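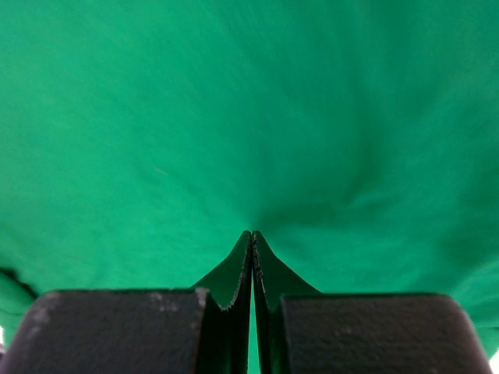

Tissu vert à surface mate, pris de près.

Qui sommes-nous

Clenier est une entreprise de tri, d'entretien et de pliage de textiles. Elle a été fondée en 1980 pour s'occuper du linge de quelques hôtels et d'une maison de retraite. Nous traitons aujourd'hui du linge de maison, des vêtements de travail et des tissus au mètre pour des collectivités, des ateliers de confection et des associations.

L'entreprise est dirigée par Mwanaisha Waweru, entrée comme plieuse puis responsable du tri pendant plusieurs années. Elle reçoit les nouveaux clients et établit elle-même les devis de plus de 4000 pièces.

Notre métier

Un article qui arrive chez nous passe par le tri, le contrôle, le lavage si le client le demande, le pliage et la mise en bac. Le tri se fait d'abord par matière, ensuite par couleur. Les cotons grattés et les mailles sont séparés des toiles : ils accrochent les fibres des autres articles et marquent facilement au pli. Les couleurs vives, vert, rouge, bleu roi, ne sont jamais lavées avec du blanc, même après plusieurs passages.

Le contrôle se fait à plat, sur une table claire. On étale la pièce, on la lisse de la main depuis le centre vers les bords, on regarde les coutures et les ourlets. Une tache ou un accroc est signalé sur la fiche du lot. Nous ne réparons pas sans accord écrit.

Le pliage suit le format indiqué par le client. À défaut, nous appliquons le format maison : en deux dans la longueur, puis en trois. Les pièces épaisses sont roulées.
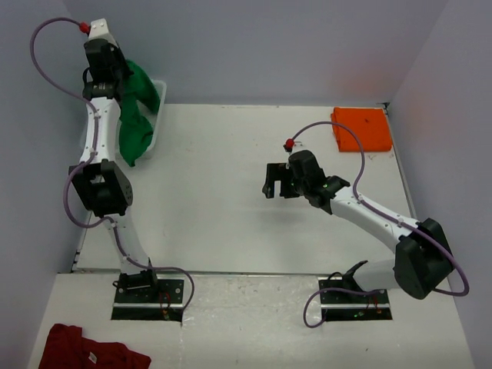
Un tissu vert retombe sur le bord d'un bac translucide, plan de travail blanc.

Les bacs

Nous utilisons des bacs en plastique pour la plupart des lots. Ils se lavent vite et s'empilent à vide. Pour les articles non pliés, le bac n'est pas rempli à ras bord. Une pièce qui déborde est reprise avant la fermeture du lot, sinon elle se coince sous le bac suivant au moment de l'empilage.

Chaque lot porte un numéro, reporté sur la fiche et sur le bon de retour. Les bacs appartiennent à Clenier et nous sont rendus à la livraison suivante. Les clients qui préfèrent leurs propres contenants peuvent nous les confier, à condition qu'ils soient propres et marqués à leur nom.

Les locaux

Le site occupe 546 mètres carrés de plain-pied. La réception des lots se trouve côté cour, le pliage côté rue. Les plans de travail sont blancs, ce qui facilite le repérage des peluches et des fils tirés. Ils sont essuyés à chaque changement de couleur.

Nos services

Irach : entretien et pliage du linge de maison, avec ramassage toutes les deux semaines.
Privix : tri et remise en état des vêtements de travail, par lots nominatifs.
Kashindye : tri de dons textiles pour les associations, au tarif réduit.

Délais

Le délai habituel est de 4 jours ouvrés à partir de la réception. Il est plus long en juillet, période où les hôtels nous confient beaucoup de draps. Les commandes urgentes sont acceptées selon la place disponible et font l'objet d'un supplément indiqué sur le devis.

Nous rendre visite

L'accueil est ouvert de 8 h à 16 h 30. Les dépôts de particuliers sont possibles le matin, sans rendez-vous, jusqu'à deux sacs par personne. Pour visiter l'atelier ou faire chiffrer un volume régulier, prenez contact avec l'accueil en précisant la nature des textiles, la quantité et le format de pliage souhaité.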